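Canettes, bacs et dalles en mousse : mes astuces pour l'arrière-cuisine

Mis à jour le 13 décembre

Les canettes hautes et fines, j'adore, mais dans un placard elles tombent comme des quilles ! Après avoir tout repris à l'arrière-cuisine en novembre, je vous livre ce qui tient vraiment la route chez nous. 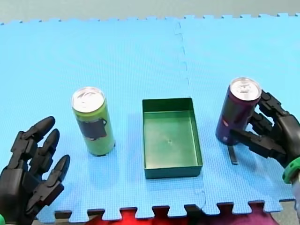
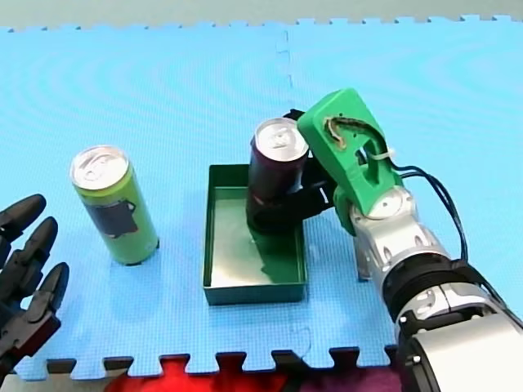
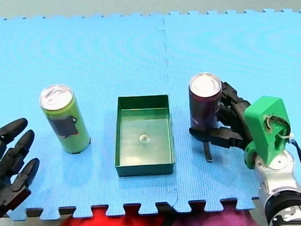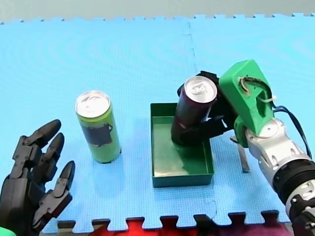
Une canette, un bac, un tapis bleu

Commençons par le contenant, puisque tout part de là. Un bac bas est bien plus pratique qu'une caisse profonde : on attrape la canette par le haut, on lit l'étiquette sans rien sortir, et on glisse le tout sur l'étagère comme un petit tiroir. Prenez un modèle rectangulaire en plastique à bords droits, comme le vert posé sur le tapis, et rangez-le la longueur vers le fond du placard. Les bords droits, j'insiste ! Avec des parois évasées on perd de la place de chaque côté et les canettes penchent. Le mien vient de chez Clanevon, il m'a coûté 7 euros et il passe sous le robinet en deux secondes.

Avant d'acheter, mesurez la profondeur de l'étagère porte fermée (j'ai oublié la charnière la première fois, retour au magasin). Chez moi j'ai 300 mm utiles, pas un de plus.

Les dalles de mousse

Ma grande trouvaille de l'année. Les dalles puzzle qu'on met dans les chambres d'enfants font un plan de tri formidable : on les emboîte sur la table, on pose les boissons dessus, ça ne glisse pas et ça ne fait aucun bruit. Quand on a fini, on les défait et on les range debout derrière la porte. Pour le fond d'un placard, découpez-les au cutter avec une règle métallique, en plusieurs passages légers. Gardez les chutes, elles calent très bien les bocaux.

Côté nettoyage : eau tiède, une goutte de savon noir, une brosse souple pour le grain et les dents du puzzle, puis séchage à plat. Évitez le radiateur, la mousse gondole.

Trier par couleur

Un parfum, une couleur, un bac. Le vert à gauche, le violet à droite, et tout le monde s'y retrouve, même les petits qui ne lisent pas encore ! Pour les canettes qui se ressemblent trop, une gommette sur le bord du bac suffit largement. J'utilise les rouleaux Gomberg de 600 gommettes, j'en ai pour des années.

Et au frigo ?

Même principe, avec un seul bac à la fois. Je remets les nouvelles canettes au fond et je ramène les anciennes devant. Si vous êtes pressés, enroulez la canette dans un torchon humide et laissez-la 60 minutes au réfrigérateur, bien en haut. Jamais au congélateur, j'ai passé une soirée entière à éponger du soda au cassis.

La prochaine fois : les couvercles de boîtes, vaste sujet.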